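Cloth folding rules, again

Quick one, on my lunch. Ruairí Gallagher asked for our good practice sheet for two-gripper cloth work and I keep forgetting to send it. So it goes here. 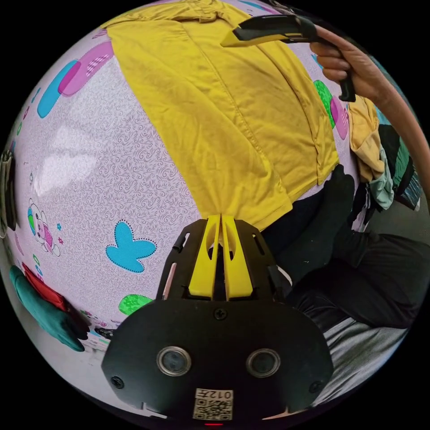
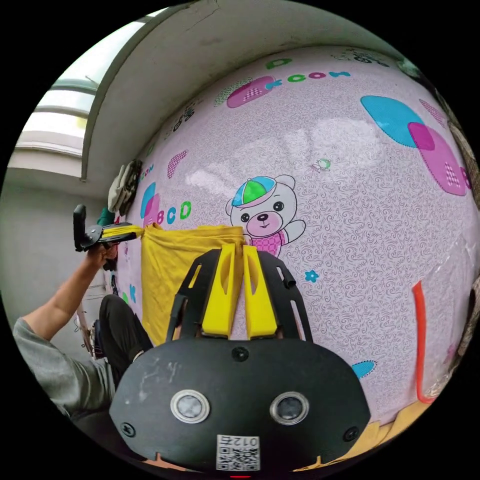
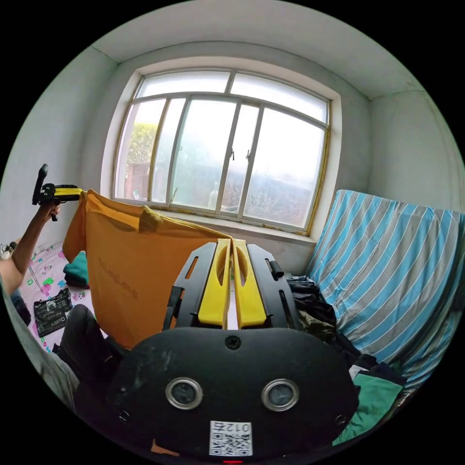
Photos: Skaseck / Aidan Brennan

OK the rules. Version 3, from September.

Pinch at a corner or a hem. Never mid-panel, it bunches.

Both grippers on the cloth before you lift. Then pause. Then move. Slow!!

Check the sticker number against the log before you start, every time. At Restham we had 200 runs filed under the wrong unit and had to toss teh lot.

Wipe lenses between garments. Lint is worse than you'd think.

Finished pile and waiting pile on opposite sides. Don't mix.

A dropped cloth stays in the record. Mark it, carry on. Mulligan wants them deleted, I dont agree, we're still argueing.

More when I get back from Clutmont.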